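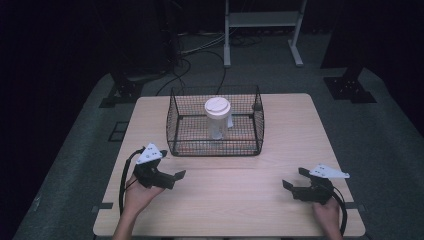
White cup with lid, wire basket.

Clirkley Martial Arts Hall, monthly safety check, June
Checked by: Baltazar Mendoza
Read by: Rigoberto Huerta

1. Mats: OK with comment. All 28 mats are in place. Two mats beside the mirror wall have moved and there is a gap where a toe can enter. I pushed them together, but they need new tape.

2. Heavy bags: one NOT OK. The chain of the Rostik bag has one link that is opening. I took this bag down and put it in the storage room. Please do not hang it again before the link is changed.

3. Focus mitts and kick shields: OK. One shield has a torn strap, still usable for children, not for adult kicks.

4. Wooden staffs and training knives: comment. I passed a cloth along every staff. Three staffs caught the cloth, so they have splinters. They are marked with red tape until somebody sands them.

5. Head guards: OK. Clean inside. Small sizes are missing for the Ledesma group.

6. First aid box: NOT OK. Cold packs are finished. Finger tape is almost finished.

7. Exits and lights: OK. The back door opens fully. The lamp above it is slow to start.

8. Sparring area: OK. Please remember that free sparring stays inside the blue line, also when the Plestenside club visits.

Next check: July, before the children's class.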